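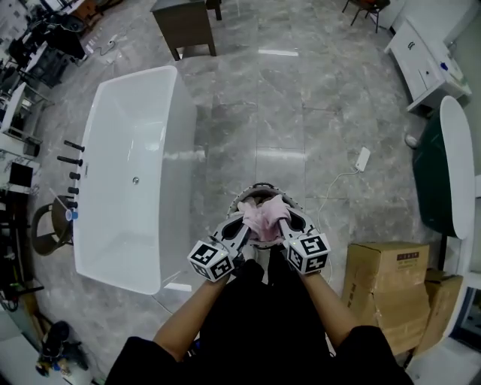 Imelda Sarmiento on interpreting by phone

Imelda Sarmiento manages the interpreter roster at Barkstead, which supplies phone interpreters to clinics and county offices. She joined 12 years ago as a Tagalog interpreter and still takes calls 2 mornings a week.

The calls she worries about are the short ones. "A clinic books ten minutes to go over a discharge sheet," she said. "Then the patient has questions, and the nurse has another room waiting."

Barkstead handled 292 calls on its busiest day in August. Most were connected in under 60 seconds. Sarmiento said the delays were mainly in Cantonese, where the company has since added Tin-yau Cheng as a second evening interpreter.

New interpreters listen in on calls before taking their own, with the client's consent. Analyn Magbanua runs that part of the training. "Analyn stops people from summarizing," Sarmiento said. "If the doctor says four sentences, the patient should get four sentences."

Asked what clients could do differently, she said they should give the interpreter the topic before the patient comes on the line. "Just say it's about insulin, or it's about a lease. I can get my vocabulary ready."

Clients can request the same interpreter for follow-up calls when booking.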